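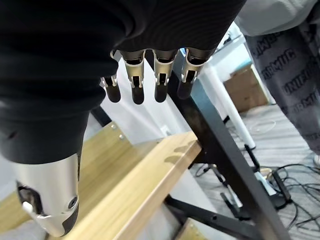 Page last changed: October

Section 2: Fitting the Dafis pet water fountain

Before you start, wash the bowl, lid and spout in warm water with a little dish soap and rinse them well. Do not put the pump in the dishwasher.

1. Soak the filter in cold water until it sinks, then shake off any loose carbon dust.

2. Slide the filter into the slot behind the pump, with the white side facing the spout.

3. Press the pump onto the floor of the bowl until both suction feet hold.

4. Run the cord through the notch in the rim. Leave a loop that hangs lower than the outlet.

5. Fill to the MAX line, put the lid on and plug in the adapter. Water should reach the spout within 2 minutes.

Note: If the pump hums and no water comes up, unplug it, tilt the bowl to let trapped air out and try again.

Note: Some cats ignore a new fountain. Keep the old water dish next to it for the first week and use the low flow setting. Dogs with long ears may do better with the lid turned so the wide side faces out.

CAUTION: Never run the pump dry. Check the water level every day, and more often if you have 2 or more pets.

CAUTION: If your pet chews cords, use the cord cover (part 1925). Unplug the fountain at once if the cord is damaged.

For cleaning the pump, see Section 3.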